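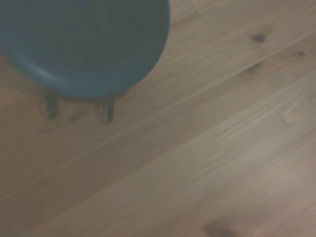
8/29/20, Metside, front room

Stool day. The low teal one, on the bench list since spring under "rocks a bit, look at sometime," which in this shop is how you write "never." Yaqin sat on it to lace up her boots this morning, it tipped her gently into the coat rack, and it moved to the top of the list.

Job card as I would have written it if we still did job cards:
Item: stool, low, round seat, teal. Dark legs.
Owner: us, unfortunately
Complaint: rocks
Budget: see owner

Started the way I tell everyone else not to start, by turning it over and tightening everything. Four screws under the seat, three already tight. The fourth took most of a turn. Felt very pleased with myself, set it back down, and it rocked exactly as before. Wrote "fixed" on the whiteboard before testing. Wiped "fixed" off the whiteboard.

Then the floor question. Yaqin's position is that the stool is fine and the floor is wrong. She has a point. The boards in the front room run on the diagonal, and whoever laid them had either a design idea or a lot of short offcuts to get rid of. A foot can land on a seam, or half on one. Put the stool by the window, it rocks. Turned it a little, it rocks less. Moved it a foot toward the door and it sat like a stone. Moved it back and it rocked again, with what I can only call enthusiasm.

So, took it to the flat plate in the back, where the argument could be settled by something that doesn't talk. Three feet down, one up. Slid feeler stock under the high one until it dragged, then marked that foot with tape. Both of us were right: the stool is a little off and the floor adds to it. This was the least satisfying result available and we went and had coffee.

Options, in the order they came up:

Shorten the other three legs. No. Everyone has done this once. My aunt had a kitchen table you could have used as a tray.

Pack the high foot. Sensible, dull. A felt pad would do it if felt stayed put on anything that gets dragged across a room all day.

Reseat the leg. The one I wanted to do, so I looked for reasons to. Found one: with the seat upside down on a blanket, the leg over the high foot has a small amount of play at the top, even with its screw tight. Old thread, chewed. Somebody before me drove it at an angle. I know the handwriting and it may be mine.

Went with reseating. Screw out, hole drilled clean, dowel glued in with the Cerkaseck (the slow one, the fast one having turned into a paperweight in its jar). Pilot hole once it's cured, straight this time, using the guide block and not my eye, which has had its chances.

Notes on the glue: tin says leave overnight. Tin also says stir before use, and I read that part after. Stirred what was left so the next person gets the benefit.

While it was upside down, cleaned it. The top collects dust more than you'd expect from something people sit on, and teal shows every bit. The color has a flat, chalky look that I have always liked. Yaqin says it looks like the inside of a swimming pool that has closed down. Did not use polish. There's a raised lip around the edge that holds crumbs, and a stiff brush gets them out. A damp rag only makes a paste.

Hilkka Heinonen called at lunch about the October order. She wants 143 of the small pegs, a number I asked her to repeat, and she repeated it slower. When I told her what I was doing she asked what the stool had cost. Could not find a receipt. She believes it came with the lot we bought when Balberg closed their showroom, one price for a van full, in which case the stool cost somewhere between nothing and far too much depending on how you feel about the lamp. She then worked out what my morning cost. I have not recorded that figure here.

Her other suggestion, for the record, was that we put it out in the hall and let it become someone else's stool. Kept in reserve.

Afternoon: did nothing further to the stool, as instructed by the tin. Walked past it four times and didn't touch it. Touched it on the fifth. Glue still soft. Wiped finger on apron.

Used the time to sort the sandpaper drawer. We own a great deal of 1,000 grit and almost no 120, so we are well placed to polish things and in no position to make them. Yaqin is adding 120 to the next order from Ok. Also found the good square, behind the sandpaper, where I said it wasn't.

To do:
- Pilot hole and screw, tomorrow, with the block
- Back on the flat plate before anybody sits on it. Then the front room, by the window, in its usual spot
- If it still rocks there, it's the floor, and it can live by the door
- Thin rubber feet all round? They might save the boards too. Pale wood and dark feet are going to leave a mark sooner or later. Check the drawer before buying, we had a bag
- Pegs for Hilkka. 143. I did write it down
- Tighten the coat rack, which took a knock

Added later, other pen: Y.T. here. It wasn't the coat rack's fault either. Also the bag of rubber feet is in the lamp box. There are three left.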